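Can a robot tidy up a house yet?

Posted in Home Automation

Rangi Lockyer

We have two kids, a dog and a front room that looks like a yard sale by dinner time. I already run a robot vacuum (a Stindeck, had it since December) and I love it, but it only works once I've picked everything up off the floor. So I spend my evenings clearing the way for a machine that was supposed to save me work! What I'd really like is something that picks up the shoes, the toys and the game controllers and puts them where they go. I keep seeing clips of arms folding towels and loading dishwashers. Is any of it close to something a regular person could use, or should I ask again in ten years? Budget isn't the main thing, I just want to know where it stands.

farkas_fan

No. Get bins with lids and make the kids do it. I have a Farkas mop and it got stuck under the couch 40 times before I stopped keeping track.

Ignacio Medina

Closer than you'd think, and I'm having a great time watching it happen! I help out evenings at a small shop called Pitell where we try out two-arm setups on everyday stuff, so take this as one hobbyist's view.

The easy part now is a single object with a solid shape. Boxes, cans, blocks, we hardly worry about those. Last month we ran 73 pickups of mixed household things and 58 went fine on the first try, which made my whole week (two years ago I'd have been glad to get half). The log for the whole project is up to 1124 tries and the good ones bunch up toward the end, so it is getting better.

Shoes are harder than they look. A boot has a stiff sole and a floppy top, and if a lace is hanging loose it can catch on whatever is next to it. Boxing gloves are a pain too, all round and squashy with a strap trailing off. And glass! A picture frame is just a flat rectangle, but light bounces off the front and the arm can misjudge where the edge is. Gripping it by the border works best for us.
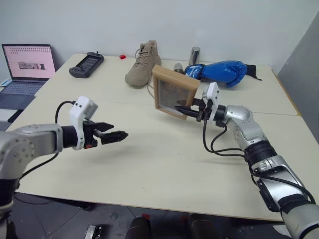 Speed is the other thing. You or I would clear a table in a minute. Our arms need most of an evening's coffee pot for the same job, and they're bolted down, so they can't walk over to your front room. There are wheeled ones coming, and Stostari has a base I'm dying to try, but stairs and dogs are still a big question.

If you want something useful today, keep the vacuum and put one low basket in each room, wide open at the top. It helps you now, and dropping things into an open basket is the kind of job the arms are already pretty good at. I'd check back in a couple of years and not ten. Happy to post more numbers if anyone wants them, I've got a whole spreadsheet.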